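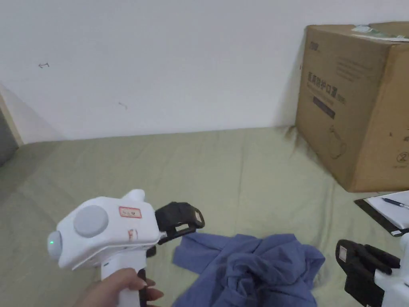 Two months in with the Fanenik sheet set and I'm a convert! I bought the sage green in February, mostly for the colour (it's lovely against our plain white wall), and it's been through the wash more times than I can remember. Still soft, no pilling so far.

It does crease a bit, so if you're fussy you'll want the iron out. I'm not. All my laundry gets folded on the bed and I just smooth the sheet down after – good enough for me. The fitted corners are a touch snug on our mattress, mind you. I'd still buy another set, maybe in grey.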